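Teaching by steering, part two

I spent most of my free evenings in September driving a pretend robot through a pretend apartment, and I can't remember the last time I had this much fun at a desk.

The plan is simple enough. I steer the robot by remote control through a chore, the software saves every move I make, and later a model studies those runs and tries the chore itself. My simulator project is called Pandon, and the chore right now is "go through the living room and stop beside the chair." That sounds like nothing! Then you try it with two thumbsticks and a view from up on the robot, and suddenly a chair is the most complicated thing in the world.

My first 72 runs were bad. I'd creep forward, stop, think, back up, creep forward again, and the model picked up all of it, including the thinking. It would roll up to an open patch of floor and just sit there (exactly like me, which was a bit humbling). So I threw the whole batch out and started over with one rule: decide where you're going before you touch the sticks.

Wow, did that help. The new runs are smooth, most of them are short, and I'm up to 441 keepers now. I also quit tossing the ones where I drift off line and fix it. Those little saves seem to be where the model learns to recover, and I drift plenty, so there's no shortage.

Getting close to furniture is still the part I love most. You have the gripper down at the bottom of your view, the chair over to the right with the table next to it, and you have to judge the gap by feel. I've started taking that last stretch at half speed, and I swing a little wide first so the arm doesn't clip the seat.
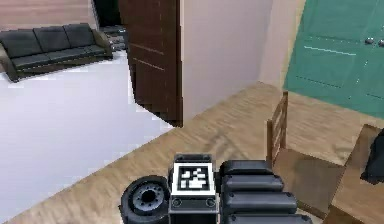 What I'm trying next

I want 5 different starting spots for the same chore, one of them over by the sofa, so the model can't simply memorize a path. After that, doors. I haven't recorded a single door run yet and I'm itching to, even though I expect to spend a whole evening bumping into the edge of one. If you've steered a robot through a doorway and have tips on where to point the arm while you do it, please leave them in the comments!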